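**Skurkthorpe opens its cup-handling recordings to other labs**

May – We're thrilled to share the first 662 recordings from Anis, our project to teach a robot arm to tidy up after a kids' tea party (or any other mess of plastic cups on a carpet!). Each one was gathered by a person guiding the gripper by hand, with the view from the wrist saved alongside every movement. Of these, 206 involve cups lying on their sides, and those are the ones our learning system was hungriest for. 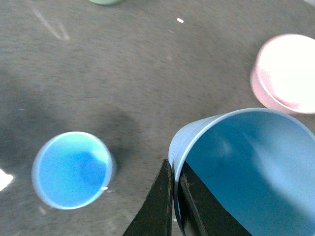 Kimie Kinoshita would have liked more failures in the set, and told us that a dropped cup followed by a second try teaches the model more than ten clean grabs. We agree, so the next round will keep the fumbles in, starting with 60 recordings made at our Sakai workshop.

Wakana Ogura is leading that round and is hoping to reach 600 new recordings, this time with different floor coverings and dimmer light. Labs wanting the files, or keen to contribute their own, can write to the Anis team at Skurkthorpe. Please mention which gripper you use and whether your colour calibration is done before or after recording.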